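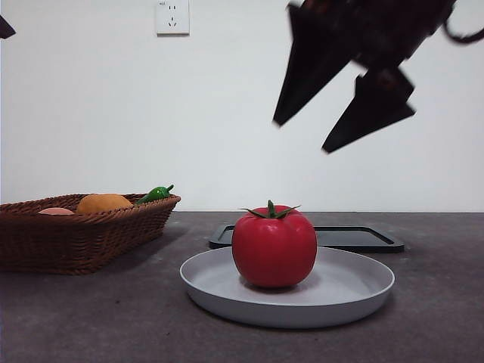
Tomato on the gray plate, dark gray counter.

January, Friday, 4:10 pm

Seed storage test, Clamby lot. Counted out 2,000 seeds from the Nollska packets. 1,917 kept after pulling the flat and broken ones. Split the good ones between paper envelopes and the screw-top jars. Jars went in the fridge, envelopes in the hall closet.

Scale drifted again between batches. Re-zeroed it and weighed the second half over. The numbers in the blue binder are the second weighing, so ignore the pencil ones.
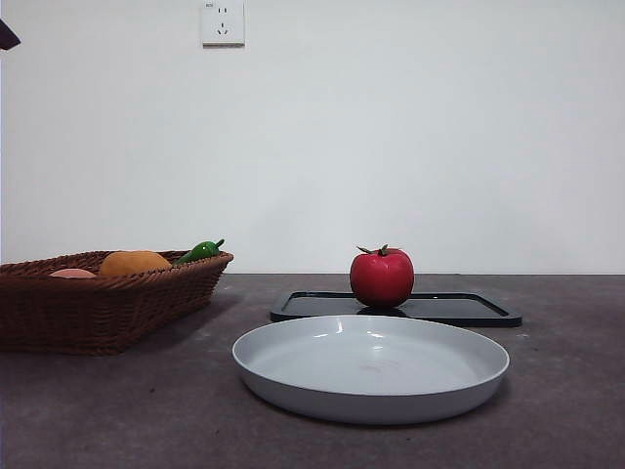

Tomato on the black tray, empty plate in front

Flovach heat mat holds 29 C on the low setting, a bit warm for the lettuce but fine for peppers. Moved the lettuce trays to the shelf below.

Gajewski wants 600 seeds for their own germination run. Pull them from the envelopes and write it on the lid sheet. Still need labels and a new probe for the fridge.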